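August, second night at the Mendano

Got in a little after four. The bus from Hesside took the long way because of roadwork on the lake road, and it let me off at the bottom of the hill instead of at the door like the booking page said it would. I walked up with the bag. It took 20 minutes and I had to stop twice. If I come again I will pay for the van.

That was yesterday. I was too tired to write, so this covers both days.

The Mendano is an older hotel on the slope above the lake, three floors, no elevator. I asked for a room on the water side and got one on the third floor. The room is plain. Bed, desk, one chair, a wardrobe that doesn't close all the way. The bathroom is small and the shower takes a while to warm up. Everything is clean. The window opens fully, which I like, and from it I can see most of the lake and the hills on the other side. There is a church over there with a bell that rings at six in the morning. I didn't need the alarm I set.

The rate is 473 for the week with breakfast. I paid half when I booked and the rest at the desk. They wanted the remainder in cash or by bank transfer, no cards, and I had to go back down to the village to use the machine. The machine only gives out 300 at a time, but that was enough. Went back up the hill for the second time in one day. Legs were sore last night.

Breakfast is from seven to nine thirty in the room at the back. Bread, two kinds of cheese, boiled eggs, plum jam, coffee from a big pot. The coffee is weak first thing and gets stronger toward the end, so today I went down late on purpose. Sat by the wall. There was a family at the long table planning a boat trip and I listened long enough to learn that the boat doesn't go out if the wind comes from the north. I had been thinking of the boat for tomorrow. Will check the flag at the dock first.

This morning I took the path around the near end of the lake to Pivby. The woman at the desk gave me a photocopied map with the path drawn in by hand. It is 8 kilometers one way. The first part follows the shore and is flat, then it goes up through pines and comes out on a farm road with no shade at all. I should have carried more water. There is a spring marked on the map but all I found was a trough with cows standing in it.

Pivby is smaller than I expected. One street, a bakery, a chapel, a place that rents rowboats. The chapel was locked. I bought a roll with onions and a bottle of water at the bakery and ate on the step outside. A hiker was filling in a notebook on the other step. We nodded and that was it.

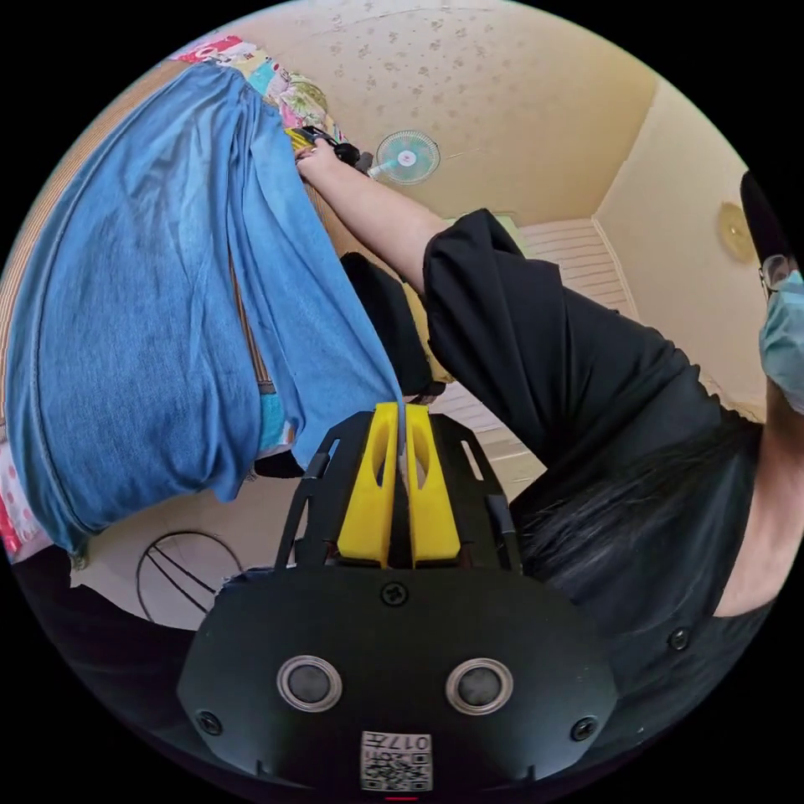
Is it worth walking both ways to Pivby? One way is enough for most people, and the ferry back leaves from the rowboat place at two and again at five.

I didn't know about the two o'clock until I saw it going. Waited for the five. In between I sat under the trees by the water and read, and slept a little with my hat over my face. The ferry is a small open boat with benches. The fare is paid on board and they didn't have change for my bill, so I ended up owing them a coin, which they told me to leave at the hotel desk. I did that as soon as I was back.

From the water the hotel looks better than it does from the road. The shutters have been painted this year and you can see the terrace properly, with the grape vine over it.

Dinner on the terrace. The hotel only serves one dish each evening and today it was lake fish with potatoes. The fish had a lot of bones but tasted good. Last night was a bean soup that I would gladly have again. They put the next day's dish on a card by the stairs. Tomorrow is stuffed peppers, so I may go to the Adugna instead, the other place to eat on this side. Peppers don't agree with me. I looked at the menu on the Adugna's gate as I passed and the prices are higher, but they have a lamb stew and they are open until ten.

Things to fix before tomorrow: ask for a second pillow, rinse the socks, put tape on the left heel. The new boots are fine on the flat but rub going downhill. I have the old shoes with me and will wear those if I only go as far as the dock.

Also need to ask about the bus back. The timetable at the stop is for last summer, and the one in the lobby has a corner torn off right where the early departures are. I have to be in Hesside by noon on the last day to make the train.

It's past nine now and there is still some light over the far hills. The room has cooled down. Somebody below is stacking the terrace chairs. I'm leaving the window open tonight and closing the left shutter, the one that bangs.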